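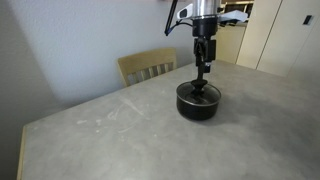

What is the lid for during a simmer?
It holds heat and slows evaporation, so the hob can be turned down and the level in the pan stays steady.

Slide 2. Small saucepans, Gonbridge evening session. Credit Declan Dunstan for the simmer tests. Water only, 40 minutes per run, 18 runs, lid on and lid off. Give the mean loss with the lid off: 177 ml. Do not quote the lid-on mean – the scales drifted.

Slide 3. Stirring. Spoon flat to the base, slow passes, edge first and then the middle.

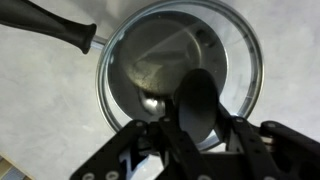
Thick sauces need a pass every 2 minutes. Thin stock can be left alone. Mention Procházka's point about corners: a spoon with too round a tip misses the join between base and wall.

Slide 4. Lids. Glass shows the boil without lifting. Ask who lifts the lid to check.

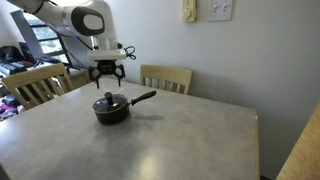

Saucepan with glass lid, long handle turned away to the side.

Slide 5. Depth. A deep, narrow pan loses less than a wide one at the same volume.
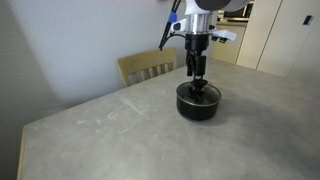

Small, deep pan, lid off.

Questions until 8.15, then hand over to Cordeiro.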